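Fairy tale about a girl who fetched water in a sieve?

Kofi Quansah
My grandmother used to tell me a story at bedtime and I'm trying to track it down so I can read it to my own kids. I've been at it since November!
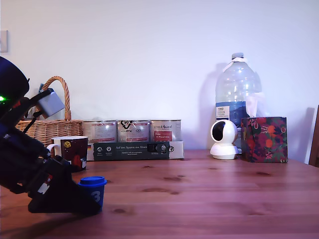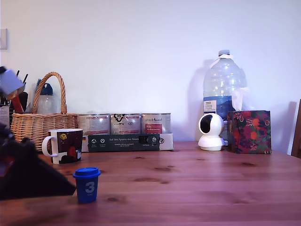

So, the girl's stepmother sends her to a well with a sieve, and a frog tells her to plug it with moss and clay. In return she has to let him into the house. I remember a line about 72 steps down to the well, but Grandma may have made that up -- she did that a lot. Any idea what it's called?

Fullia
Oh, I love this one! It's "The Well of the World's End," and it's in Joseph Jacobs' English Fairy Tales. The frog wants supper and a spot in her bed, and in the morning he makes her chop off his head (my kids shrieked). Then he's a prince. I don't remember any steps, so I'd credit those to Grandma.

Jorkdale
isn't that just the frog prince

Hader
Close cousin, but the Grimm one has a golden ball and no sieve. Fullia has it right. Try your library for an old copy of Jacobs -- mine was on the folklore shelf, way down at the bottom. Skim it first if your kids are little, some of the other stories get pretty grim.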